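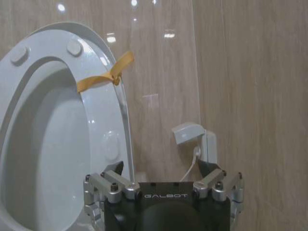

Features | Machines at Work

The bathroom at Pillari's test building in Plidmont is small enough that I had to watch the open day from the hallway, leaning past a doorframe with four strangers doing the same. I didn't mind one bit. I have seen robots pour drinks and fold shirts on stages, and none of it gripped me like this room with its beige tile, its glass shower and a two-armed machine parked in front of the toilet.

Hyun-seo Noh, our host for the morning, started with the shape of the job. A toilet is all curves, she said, and nearly everything on it is white and shiny, so the cameras get glare where they would like an edge. Add an electronic bidet seat with a panel of buttons down one side and a cable on the other, and there's a lot to keep your elbows away from. The arms have to come in on both sides at once – and a person would just lean over without thinking!

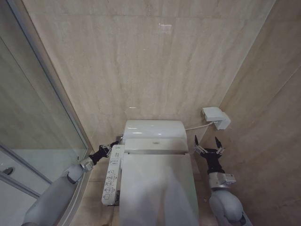 I asked how many tries it takes before a motion is any good. Noh laughed and gave me the number from their log for the seat and lid work: 447 runs since last March, many of them ending with somebody pressing stop. She seemed proud of those too. Each one gets watched again by Si-woo Hwang, who keeps a notebook of the bad ones and read us a few entries out loud (my favorite was simply "no, no, other left").

What I liked best was how ordinary they've kept the place. The brush is in its holder, the hair dryer hangs on the wall, the drain is where a drain would be. Pillari could have cleared all that out and made life easier, but Hwang wants the clutter. Hotels have clutter. So does my house.

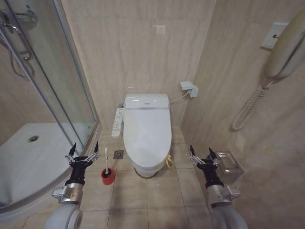
The bathroom at Pillari, with both grippers open on either side of the toilet.

The grippers are plain gripping tools, and up close the small camera near the fingers gives a view I could have watched all day. Visitors crowded the monitor in the hall, 16 of us in a space meant for coats, and the room got quiet whenever a fingertip came near the rim. It's slow work. A decent hotel cleaner would be three rooms down the corridor by now, and the team says so freely.
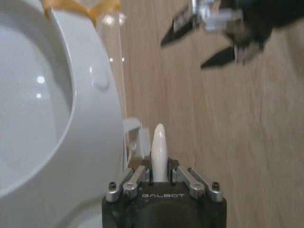

Slow is fine with me, said Nam-gil Ham over coffee afterward, as long as it does the corners. He would happily hand over the worst room of the day and keep the beds for his own people, who are good at beds.

The next open day is in March. Groups are kept to 30, and you should wear shoes you can stand in.

Comments (3)

Bo-ram Son
Cleaned motel rooms for 5 years. The underside of the seat is where I'd test it. Would love to see this in person!

Sang-wook Shim
Does it know what to do when the lid won't stay up? Ours never does.

tilegrout
More of these please, and longer.

We use cookies to remember your settings and count visits. Accept | Manage choices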